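Join the handling team at Pasico, Hamden
October 2025

We pack snack assortments, and for years every tray was filled by hand, start to finish. Now the Bevan line is taking over the most repetitive picking, and the people who used to do it are moving into jobs we're really excited about: showing the machines how to pick, checking what they learned, and stepping in when a wrapper does something odd (they do!).

We have 3 openings for demonstrators, starting in November. You'll work at a shared table with hand-held grippers, picking up candy and snack bars and setting them in a tray, over and over, with small changes each time. Packers are very welcome to apply. You know better than any engineer how a slippery wrapper behaves.

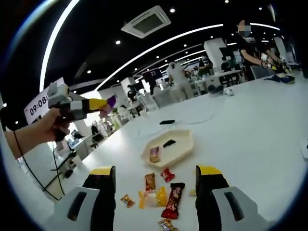

What you'll do
Record picking runs in pairs or small groups
Reset the table between runs and mix up the layout
Tell the Skotow software team what feels awkward, and expect them to listen

What we're looking for
Steady hands, patience, and a willingness to speak up. No coding needed. Training is paid and lasts 10 days.

To apply, send a short note to the Hamden office and quote job 1188.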